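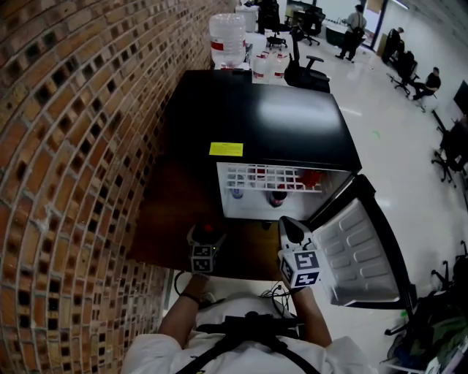 A mini fridge, open, on a tabletop beside a brick wall.

I have come to believe that the mini fridge is the last honest appliance. A big fridge lets you pretend. It has drawers for the person you meant to be, a shelf for leftovers you will certainly get to, and a door full of mustards bought in good faith. A mini fridge has one wire shelf and a light bulb. You open it and there is your life: a clear bottle, a dark bottle, something red behind the wires.

My first one cost 60 dollars, secondhand, and came up the stairs in the arms of my friend Simão Rebelo, who has regretted it ever since. It was sold to me as a Skirden, though the badge had fallen off and I took the seller's word. It hummed in B flat. It froze lettuce and left the ice cream soft. I kept it for 3 years on top of a bookcase in an apartment in Primovville, and I ate better out of it than I have before or since, mostly out of fear. Anything that went in had to come out by October.

People who sell fridges don't want to hear this. I went to the Pakby showroom last fall to replace a gasket and was walked, gently, past the gaskets, toward a model with 490 liters of space and a drawer that has its own weather. The salesman asked how many of us there were at home. I said two. He nodded as if two were a number that tended to get out of hand.

What I want is the small black box on the table. Up on a table is the right place for it, by the way. Most people shove a mini fridge under a desk, where you have to kneel to it, and then they wonder why they never clean it out. Put it at elbow height and you will see the puddle under the soda before it becomes a feature. You also get the flat top, which I admit is a trap. A glossy fridge top stays clear for a day, perhaps, and then come the keys, the mail, a banana.

The door deserves a complaint. It swings out past the table and into the room, and whoever is walking by with coffee finds out. My neighbor Tkachenko solved this by turning his to face the wall, which protected the coffee but made dinner difficult.

And the water never fits. There is always a big jug standing behind the fridge like a relative who wasn't offered a chair, along with a couple of smaller bottles waiting their turn. I used to think of this as a failure of planning. Now I find it restful. Room temperature water is fine – our grandparents drank it and complained about other things.

Simão has a full-size fridge these days, with an ice maker. I looked in it at his birthday. He owns four kinds of relish and can't find the butter.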